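Folding on the bed - am I the only one who can't use a table?
Household and Laundry board

venla_r
Posted Apr 27, 2026

Hello all, long-time reader and only an occasional poster, so be gentle with me. We moved into the new flat in July and I still haven't got a proper laundry routine. In the old place I had a big kitchen table and folded everything there, standing up, radio on, lovely. The table here is a tiny round thing (it seats 3 if they like each other) and anything I fold on it slides straight onto the floor. So I've moved the whole business to the bed, which has the white quilt with the square lines on it, and I must say I'm rather taken with it. There's so much room! Towels are still a misery though. I never know which end I've picked up.

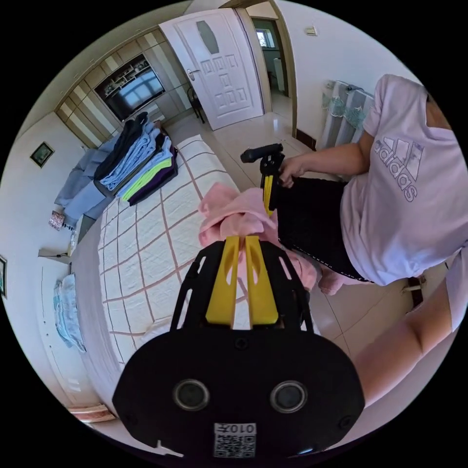
The pink towel, all bunched up, with the bed behind

Does anyone have a method for towels that doesn't need arms like an orangutan? And do you do them first or leave them till the end?

Raili V
Welcome back Venla! Towels first, always, in my house. They're big and simple and you feel you've got somewhere. Find one corner, run your hand along the edge till you meet the next corner, give it a good shake and lay it down before you try to fold anything. I used to do it all in mid-air as my mother did and I think half my shoulder trouble came from that. Then in half longways, and in thirds. They sit nicely on the shelf with the rounded side facing out.

kalevi_k
I'm going to disagree with Raili, with great affection. Towels last. If you do them first they make a big soft heap and the small things get lost behind it. I once found a sock in a bath towel more than 4 weeks after it went missing, and by then I'd thrown the other one away.

Also I can't get on with folding on a bed at all. It's too low and my back complains by the third shirt. I've an old Tollberg ironing board that I put up to its highest notch and I wouldn't swap it for anything.

Raili V
Kalevi, you shake the towel, the sock falls out. Problem solved :)

Hanne
On the side of the bed here. An ironing board is fine for one shirt at a time but where do your piles go? On the floor? I kneel on a cushion when I'm doing a big load and it saves my back nicely. My one rule is that the piles go along the sides and the middle stays clear for whatever I'm folding.

venla_r
Thank you, all of you, I didn't expect to start a war over towels! Hanne, I've ended up with much the same arrangement. Piles down the right-hand side, and the T-shirts get laid out flat in the middle, neck towards the foot of the bed, and then the sleeves are brought in. 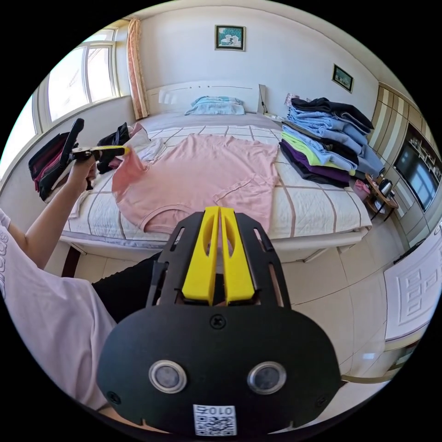
Pink T-shirt laid out, one sleeve lifted, stacks on the right

The lime green in the lower stack is mine, before anybody asks. I bought it in a weak moment and I'm very fond of it.

kalevi_k
Fine, those are tidy stacks, I'll give you that. But I'd have the shirt face down before touching the sleeves, then sides to the middle and up from the hem. If the neckline comes out on top you can see what you've got when it's in the drawer.

LiyaLemma
Joining in as a fellow bed folder. Venla, do you find the tall stack leans? Mine always goes over the minute I sit down to do socks. I've started making two short ones and carrying them to the wardrobe separately, more walking but less swearing. I did buy a folding board from Wimance, cost me 30, and used it for a week. It's lovely for shirts and hopeless for anything with a hood.

Hanne
Liya, same with the folding board, mine's behind the wardrobe. Two short stacks is a good idea, and I'd put jumpers at the bottom if you've got any in the wash.

venla_r
It does lean, yes, especially if I perch on the edge of the mattress. I'll try two short ones next time. And I'm going to do Raili's corner trick with the towels, but at the end, to keep Kalevi happy.

kalevi_k
Much appreciated. Check them for socks.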